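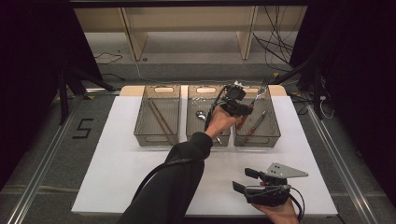 One reader wrote in to ask why anyone would give chopsticks a basket to themselves, when they could go in with the knives and save the space. It is a fair question and I have tried it both ways. The chopsticks slide under the knives, and you end up feeling about for the second one of the pair with a row of blades on top. They have had their own basket ever since.

Cutlery in mesh baskets
Kitchen sorting gallery, page 31
Posted 11 April 2021
Viewed 3,123 times

Introduction

The pages before this one dealt with tins, lids and the cupboard under the sink. I have come to cutlery later than I meant to, mainly because our own drawer was in no state to be shown. We had a moulded tray in it that came with the house in Perkdale, with five long slots and one short one across the front, and none of them suited what we own. The forks went in the knife slot. The short slot held corks, a bicycle key and a tea strainer.

I took the tray out last July and tried separate baskets in its place. I have since done the same for the shared kitchen at Tritcombe, where the problems are different, and there are notes on both below.

Left to right: a pair of wooden chopsticks, a silver spoon, and a knife with an orange-brown handle, each in a basket of its own. The fork is held up between the spoon and the knife.

The baskets are see-through mesh in a smoky grey-brown, with a fine grid to the walls and an oval hole at the short end for a handle. They are side by side along a tan wooden strip.

About the baskets

I had three things in mind when I went looking: a flat bottom, straight sides, and some way of lifting the basket out with one finger. Straight sides matter more than you might expect. A basket that tapers towards the base looks neat on its own, but put several together and there is a wedge of wasted space between each one, and teaspoons find their way into it.

The first ones I bought were from Jaiswal, bamboo and rather handsome, and they went back. They were too deep for the drawer by the thickness of a coin. Measure the drawer at the front, where the rail of the cabinet comes down, as well as at the back. I measured only at the back.

Mesh has one clear advantage over a solid tray, which is that crumbs drop through. It also has one drawback. The crumbs then sit on the drawer bottom, and you have to lift the baskets to get at them. I put a sheet of plain lining paper underneath and change it when it looks tired. Narrow fork tines can catch in a coarse grid, so choose a fine one if you can.

Some people like to see what is in a basket from the side. In a drawer this makes no difference at all, but on an open shelf it does, and for Tritcombe it settled the matter.

Trying it out before you fill the drawer

Do this on a flat surface with plenty of room — a table, a board, the floor if need be. Set the empty baskets in a row in the order you think you want. Then put a single piece of each kind in its basket and leave the rest where it is.

It sounds fussy, but it takes very little time. With one knife in a basket you can tell whether it lies straight or only fits on the slant. If a single piece has to lie at an angle, a dozen of them will do so too, and they will cross over each other and stick up above the rim. You may be happy with that. I am, for chopsticks. For table knives I would look for something longer.

Once you have one of each in place, reach for them as you would when laying the table. I had put the spoons on the far left to begin with and kept going to the middle for them. I swapped them over and stopped thinking about it.

Which order to use

At home we have chopsticks on the left, then spoons, then forks, then knives on the right. The knives are nearest the hob, where we use them most. I have seen it argued that the order should follow a laid table, with forks on the left, and if children are doing the laying that may well be a help.

Whatever you choose, keep the same order in the drying rack if it has sections. Putting away is then a matter of lifting a bunch and dropping it in.

Knives

Table knives with rounded ends can go in with the handles facing either way. Anything with a point or a real edge should have the handle towards the front of the drawer, every time and without exceptions. We had a paring knife that wandered about among the butter knives for years. It now lives in a sleeve on the shelf above.

Coloured handles are easier to spot among other things and harder to match if you lose one. Ours are a mixture, which I used to mind.

Spoons

Teaspoons and dessert spoons can share if the basket is wide enough to keep them to separate ends. Serving spoons are better somewhere else. We hang ours. Soup spoons take up more room than they look as if they will, on account of the bowls not stacking unless you turn them all the same way, and I do not know anyone who keeps that up.

Chopsticks

Wooden ones need to be properly dry before they go away. Stand them upright in a jar overnight if you are not sure. I keep ours in loose pairs with no band round them. If you have several sets that look alike, a dot of food-safe paint on the blunt end will save a good deal of comparing.

The kitchen at Tritcombe

The hall kitchen has no drawers to speak of. It has an open shelf unit from Irkow, which was bought for the toy library and handed on when that closed. The cutlery was kept on it in a biscuit tin, all kinds together, and anyone wanting forks for a lunch tipped the lot on to the worktop and picked through it.

We used the same type of mesh basket there, standing on the middle shelf with the handle holes facing out. Each basket can be carried to the tables and brought back. Labels were tried on the front edge and came off in the wash, so now there are none, and the contents can be seen through the sides in any case.

The one lasting trouble is teaspoons. They leave the building. A fresh batch was bought in the autumn and the basket is already half empty.

Cleaning

Lift the baskets out, tap them over the bin, and wash them in warm soapy water with an old washing-up brush. Go round the handle hole and into the corners. Let them drain on one end. I do this when I change the lining paper, and otherwise leave them be.

If something sticky has got into the grid, soak it first. Scrubbing only pushes it further in.

From the comments

We have the same sort of tray you threw out and I cannot get on with it either. Does the row of baskets not slide forward each time you open the drawer?

Reply: It did. I cut a strip of wood to fit across the drawer in front of them and they have stayed put. A folded tea towel behind them would do nearly as well.

I keep my cutlery upright in pots, handles down. It is quicker to grab and there is no drawer to clean. The dust is a nuisance on the ones we seldom use.

Reply: I had pots for a while in a rented flat. Forks were fine. I never liked reaching over the knives.

My mother wrapped the good cutlery in flannel and kept the everyday things in a shoebox lid. I have moved on to baskets, but the good cutlery is still in the flannel.

Would you put the chopsticks in on a slant in a shorter basket, or buy a longer one just for them?

Reply: On the slant. They are light and there are never many in there at once, so it does no harm.

Is there any reason not to put the baskets through the dishwasher?

Reply: I have not risked it with mine. They came with no instructions and I would sooner wash them by hand than have them go out of shape — they would no longer sit flush against each other.

Other pages in this gallery

Page 30: The cupboard under the sink
Page 32: Tea towels, folded and rolled
Page 33: Baking tins that will not stack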